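Nekbridge bench data for low-noise amplifiers, README

Status: usable, with reservations. Read the reservations before you plot anything.

This package holds measurements of the Perkar low-noise amplifier boards, the two-stage version with the bypass switch. There are 1412 sweeps in the folder. After the screening described further down, 1303 of them are marked good. The rest are still included. We don't like data sets where the awkward files have quietly gone missing, and you may disagree with our idea of awkward.

What you get

Each sweep is a plain text file with one row per frequency point, from 90 MHz to 2000 MHz. The columns are frequency, gain, input return loss, output return loss and supply current. Noise figure is in a separate file with the same base name, and only for sweeps taken with the bypass switch off. There is no noise figure data in bypass mode. The board maker's leaflet gives a number for it, but we could not find out how it was measured, so it is not repeated in this package.

Frequency is in MHz, gain and return loss in dB, current in mA. Return loss is written as a positive number. If your plotting script expects S11 in dB, flip the sign yourself.

Loss correction

Connector and cable losses have been taken out of the gain column. They have not been taken out of the return loss columns, where the correction we tried made some boards look better than any amplifier of this type has a right to look. The raw gain is kept in the raw folder so you can redo the correction. The loss table came from a through line built by Vlachopoulos, and we have only one of those. A second one would be a fair check. We have not had a second one.
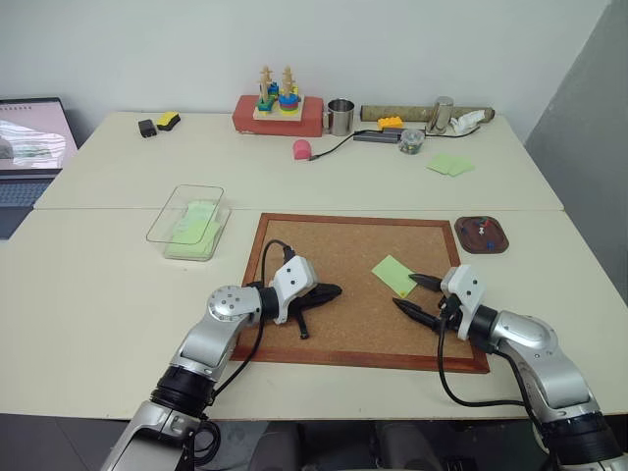

Supply current is the column we trust least. The meter was set to auto range for the early sweeps, and it changed range right in the middle of the normal operating current for these boards, leaving a small step in the trace. Anyone who reads that step as a bias effect is reading the meter. Reminders about the range setting used to live on paper, much like the light green sticky note on the cork board in the photo, and paper is a poor place for a setting that changes your results. The range is now written in the header of every file where it was known. Where it was not known, the header says so.

Screening

A sweep is marked good if the gain trace has no missing points and the current stays within the limits listed in limits.txt. That is all it means. It does not mean the board is stable, or that it meets its published specification. We have seen a board pass and then oscillate with a longer input cable - the notes file has the entry.

Known problems

Board temperature was not recorded. Do not use this set to argue about drift.

Some boards were measured twice after rework and kept the same serial number. The rework column in index.txt is correct as far as we can tell, but it was filled in by hand.

The Brurkis import tool reads the files but drops the header, and with it the meter range. Use another reader or keep the headers separately.

Changes

21/07/2026: Sign of return loss made the same in all files. Older copies are mixed and should be thrown away.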